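How to wash a dark red top without ruining the rest of the load

Updated 2022-07-25

Most advice on washing red clothes is repeated by people who have never tested it. Vinegar in the drum, salt in the bucket, a night in the freezer. I have tried all of them and I wouldn't bother with any.

Start with a rub test. Damp a white cloth, press it on an inside seam and rub for 23 seconds. If colour comes off, wash the top alone. If none does, I would still keep it away from whites for the first 3 washes, whatever the label promises.

Turn it inside out. Wash cool, on a short cycle, and don't cram the drum. Take it out as soon as the machine stops, as a damp red sleeve lying on a pale shirt is how most of my own accidents happened.

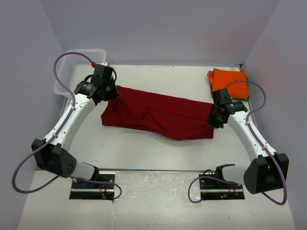

Then there are colour-catching sheets. Ghazala Orakzai wrote in to say she swears by the Lindano ones. I ran 2 matching loads, one with a sheet and one without, and couldn't tell the white socks apart. The sheet did come out pink, but so what? That dye may never have settled on anything.

Dry flat or on a line, out of strong sun. Skip the tumble dryer if you care about the fit.

If something does get stained, don't dry it. Wash it again straight away, and be suspicious of any bottle that says it works on every fabric.

Next in August: whether wool wash is worth the money.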